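Basketball Care at Home: Tips From a Garage With a Hoop Outside It

By Judite Falcão
May 12, 2026
5 comments | 2 shares

My son plays rec league, my daughter plays in the driveway, and I am apparently the equipment manager. The pay is poor. What I know about keeping the gear alive I learned by killing a fair amount of it first. 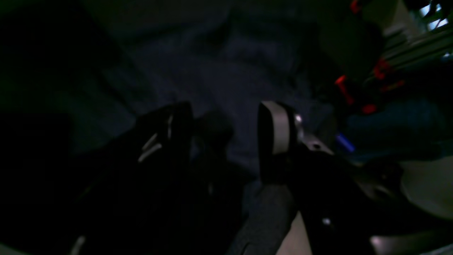
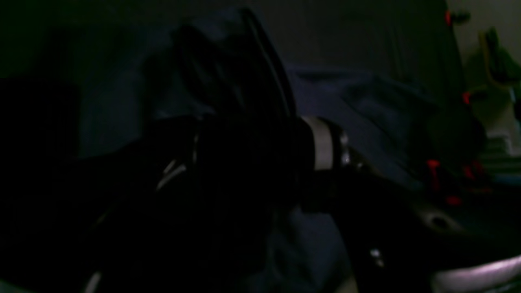 Page last changed in March, when the section on pumps was rewritten

Wet the needle. A dry needle can tear the valve, and then you own a very round paperweight. A drop of water will do, or a drop of glycerin if you're fancy. Spit is traditional.

Check the bounce before you pump. Drop the ball from head height onto a hard floor. If it comes back to around your waist, leave it alone. Everyone in my house believes more air is better, which is how we lost the good Prireck.

Leather balls stay indoors. One afternoon on asphalt ages them like a presidency. Buy a cheap rubber ball for outside and let it suffer.

Wipe, don't soak. Damp cloth, a little dish soap, then a dry towel. The washing machine has been tried. The ball won.

Shoes come out of the bag the minute you get home. Pull the insoles, loosen the laces and stuff the toes with newspaper. Skip the dryer unless you enjoy glue.

For squeaky rims, tighten the bracket bolts before blaming anything else. Ours had almost 50 squeaks' worth of complaints from next door before I found the wrench.

Nets: nylon ones unravel from the bottom up. Melt the frayed ends with a lighter while the net is on the bench, not while it's on the hoop and you're on a ladder.

Jerseys get washed inside out in cold water and hung up to dry. The numbers crack otherwise, and a player whose 2 has peeled off has to explain himself to the scorer's table all season.

Pump needles live in an old mint tin taped to the pump. Mine still disappear, but now the tin goes with them.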